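How to join a streaming party for your favourite band

I ran my first one for Muria's comeback in November, and it's easier than it looks! Make a playlist first. Put the new single in, then three other songs, then the single again, and keep the volume up.
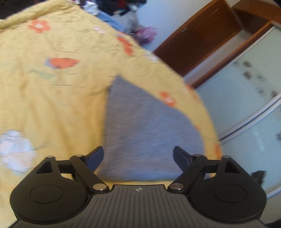
Don't loop one track on mute – those plays often get filtered out. Log in to your own account too, and let each video run right to the end (yes, even the credits).

My friend Viorica posts our totals every Monday. Last week we managed 1343 plays, up from 1254, and I screamed.
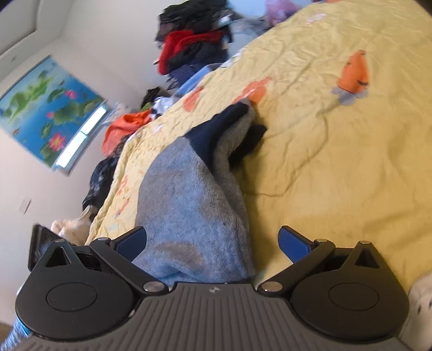
Blue-grey knit on a yellow sheet

Then share your playlist link and invite a mate!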